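Intro to Food Marketing, Week 2 handout
Wednesday, September 1, 2021
Instructor: Eyvindur Kvaran

Hi all! I promised I'd write up the bit on produce pricing, mainly because I talked too fast and half of you were still copying the first slide when I got to the last one.

So, why does the fruit go by the front door? I worked two summers at a grocery store called Soltano and my manager there gave me the short answer on day one: people who start with fruit feel good about the rest of the cart. You've picked something fresh, you've been sensible, and now the cookies can come along too. We'll read a proper paper on this in a couple of weeks (it's called licensing, and yes, it will be on the reading list).

The second idea is the pile. Shoppers like a heap. A heap looks like a market stall and it looks like plenty, and a half-empty bin looks like leftovers, even when the fruit in it is just as good. The trouble is that heaps cost money. Fruit at the bottom gets squashed, and somebody has to pay for it.

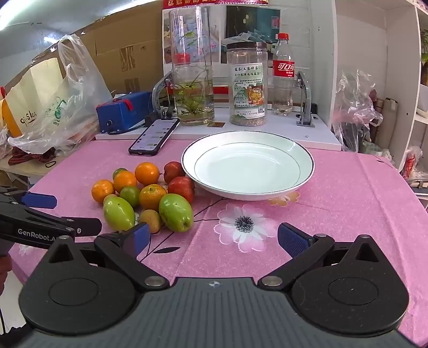 Fig. 1. Fruit in a pile, pink tablecloth.

Okay, the math, and please do it by hand once! Say our made-up store, Fudetti, buys 1,000 oranges and sells 864 of them. The rest are shrink, the trade word for stock you paid for and never sold. That's 136 oranges, or 13.6 percent. If each one cost you 50 cents, you spent $500, and the ones you sold have to carry all of it, so your real cost is a bit under 58 cents apiece. Price them off the 50 and you'll wonder where your margin went (I did this in my first job and got a very long email).

For next time, read the Damgaard chapter on store layout, but skip the section on lighting, we'll do that later. Then go to any store you like and write me 400 words on what you meet first when you walk in. Prices too, if you can get them. Bring it on paper, please, the upload page is still acting up.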